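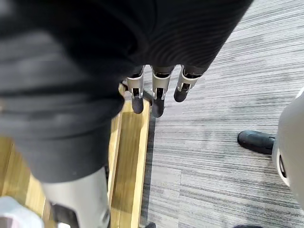 Mending and Making Do in Castlow: A Term Project on Everyday Clothes

Group members: Phong Doãn, Hậu Từ, Xuân Lương

Introduction

Our group started out wanting to write something about fast fashion, but our teacher, Mr. Hồ, thought everyone would be doing that, and he was right. What we kept coming back to in our meetings was the clothes we already had at home, and who looked after them. Phong's grandmother still turns shirt collars so the worn side is hidden, and none of us had any idea that was a thing people did. So we decided to ask families in Castlow what they mend, what they give up on, and where they learned to do it.

How we did it

We wrote a short survey in March and handed it out at school, at the library and at the Đặng tailoring shop, where the owners very kindly let us leave a box on the counter. We got 315 filled-in forms back, which was far more than we had hoped for and took many lunch hours to type up! We also sat down with 9 people for longer talks, mostly over tea, and Xuân wrote those up from her notes.

What people mend

Buttons came first by a long way, then hems, then trouser knees. Sleeves were the surprise. Several people told us they will happily patch an elbow but will not touch a lining or a cuff, as the cloth never seems to sit the way it did before. Tuấn Từ, who is Hậu's uncle and did alterations in Prositz for years, spent most of an afternoon showing us how extra length in a sleeve gathers at the bend of the arm, and why you should pin it with the arm bent and not straight. We had been pinning ours straight. 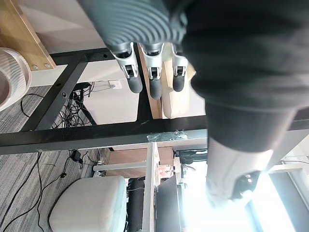 Figure 2. Dark sleeve fabric bunching in soft folds along the arm.

Colour matters too. People with dark grey or black clothes were much more relaxed about visible stitching, and one lady from the Drotumow end of town said she buys nothing else for exactly that reason.

What we would change

Question 5 was badly worded — "Do you repair clothes often?" means something different to everybody — and we ended up leaving it out of our results. We would also like to have talked to more people our own age, as only 2 of the longer talks were with students.

Thanks

Thank you to Vinh Hồ for reading our drafts, to everyone who filled in a form, and to Phong's grandmother for the collar lesson and the plum cake.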